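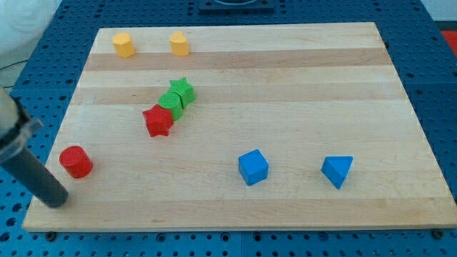

Setville Manipulation Lab – Equipment Progress Report

Hi Torunn,

You asked for a short note on how the equipment money is going before we place the July orders, so I'll stick mostly to what we've spent and what I'd like to spend next.

The block sorting work is up and running on the blue pegboard table. We're using the maple board with the little colored blocks – stars, cylinders, a cube and so on – and I'm really happy with how cheap that part has been! The blocks and the board together came in at 638 dollars with spares, and the pegboard lets us bolt things down wherever we want, so I've dropped the custom table from the budget completely.

The gripper is another story. We've been running the single rod finger, and it's fine for nudging and pushing, but we want to start on picking and stacking in the fall. I got quotes from Mallach and Brindolico for a two-finger unit. Mallach is cheaper but wants 16 weeks. Brindolico can ship sooner and throws in the mounting plate (Javier is double-checking that it fits our wrist, I wouldn't sign anything until he has). My vote is Brindolico, and I'd like to order 2 so a broken one doesn't park us for a month.

Spending so far is at 40 percent of the equipment line. Cables and adapters ate more of that than I planned – my fault, I priced them off an old list. Still to buy are the grippers, a better light over the table and a second set of blocks in other sizes.

What I need from you is a yes or no on moving the custom table money over to the grippers. Javier will send the final quotes as soon as the plate question is settled.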